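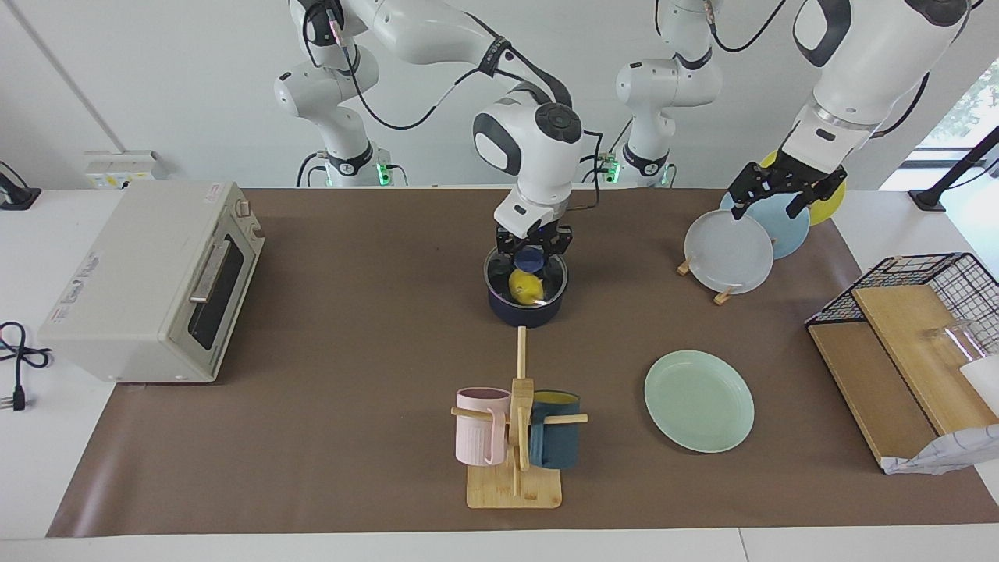
pelo_dev
Planner question. Every time both arms get close to the plates, replanning goes nuts. I logged 923 collision checks on one reach Wednesday and the arm just sat there thinking. Anyone else on Sorkden seeing this?

matsuda_fan
Turn your padding down. Mine was set to 6 cm (yikes!) and it basically walled off the whole dish rack.

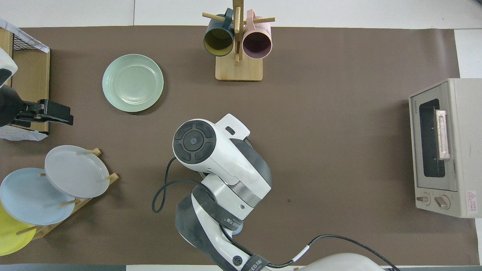 pelo_dev
Already tried that, and then it wanted to cut right past the mug pegs. No thanks!

Miyuki Yagi
I'd leave padding alone. Lock one arm while the other plans, it's slower but it behaves.

matsuda_fan
Disagree, at that point why own two arms?

Miyuki Yagi
Ha, fair. Still, mine went from 3,357 checks to 182.

pelo_dev
OK trying the lock tonight. Which config file is it in?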